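Does the folding method work on anything but T-shirts?

I finally gave in and tried the folding routine everyone keeps passing around. You know the one. Thirds, then thirds again, then stand it all up in the drawer like index cards. The Kiltonley video I watched has you lay every piece out on the bed first, smooth it with your palm and "find the rectangle." It runs 25 minutes, which seems long for folding.

My first complaint is that the rectangle is a T-shirt idea. Cotton T-shirts want to be rectangles. Most of my laundry doesn't. Anything with a lace trim has an edge that waves all over the place, and once you've matched one side up the other has wandered off. 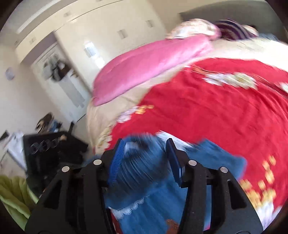 Blue fabric, lace trim, red bedspread. No rectangle yet.

I also have doubts about working on a bed. The video bed is flat and white and probably has a board under it. A regular bedspread slides around when you pull on things, and the pillow is always in the way. I went back to the kitchen table on Thursday and got neater folds in less time, though my back liked the bed better.

Then there's the question of what goes with what. The method says to sort by type, then by weight, and never to mix. Fine, but denim and lace end up in the same basket at my house and come out of it together. Denim holds a crease if you lean on it. Lace doesn't hold anything, and if you stack it under jeans it comes out crushed.

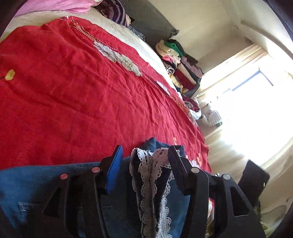 Would I pay for the Wanditz drawer dividers they push at the end? No. I cut down a shoebox and it does the same job. The claim that you save 60 hours a year I don't believe at all. I don't think I spend 60 hours a year folding in the first place.

I'm keeping the standing-up part for T-shirts and socks. The lacy things are going back on hangers.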